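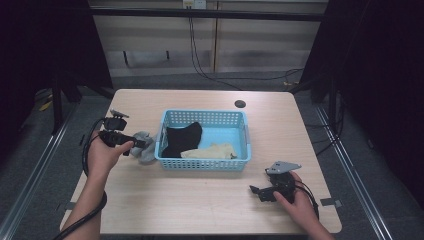 Hi all,

Fermín Maldonado wrote:
> Did anyone catch the Stananar interview? I only saw the clip
> going around and people in the comments are furious. As far as
> I can tell she said she wrote all of Plistum by herself and
> Ellis just "stood there." Is that really what she said? I have
> tickets for Lerkham and now I feel weird about going.
>
> Also, does anybody know if the second pressing has the long
> version of the last song or the radio one?

Fermín, please go to Lerkham!! I listened to the whole interview last night, all of it, including the long part about tour buses, and the clip leaves out the question. The host asked her who wrote the piano parts on Plistum. Only the piano parts. She says "I wrote all of that by myself, Ellis just stood there," and then Ellis, who is sitting right next to her, laughs and says "I stood there and I held the flashlight." They had lost power in the studio. The clip ends right before the flashlight, so all you get is her sounding mean.

Right after that she spends a good while going through which songs are his. She gives him the first two completely, words and all, and she says the chorus she's most proud of on the record started as something he was humming in the parking lot. I had no idea! I always figured that one was hers.

I get why people were upset from the clip alone. I was a little upset too, and I've loved her since the very first EP. The post had 2,072 comments when I looked and I read maybe the top 100 before I gave up. A few people had linked the full thing but they were way down. I put a link in as well, for what it's worth.

The part I wish was going around instead is near the end, where she talks about singing harmony with somebody for that long and how you start breathing in the same places. He sings half a line to show what she means and she comes in without being asked, and it's gorgeous, no microphones set up for it or anything, just the two of them across a table. I played it three times. If you only have a few minutes, skip ahead to that.

She did say one thing I'm less happy with, the bit about fans who film the slow songs. I know some of us do that (guilty) and I thought she was kind of sharp about it. But she's said the same thing at shows before so I don't think it's news.

On the pressing: mine is the second one and it has the long version, with the extra verse and the talking at the end. The sleeve still prints the short running time, so don't go by that. Nearly 200 copies of the first pressing went out with the radio version, according to the guy at the merch table in July, but I can't swear to that number.

Who else is going to Lerkham? I have 2 seats in the balcony and my sister may have to drop out, so write me off list if you need one. I'd love to get a group together beforehand. There's a diner across from the side entrance that stays open late and does very good pie. I'm hoping they open with the parking lot song now that I know what it is.

Cadi Lewis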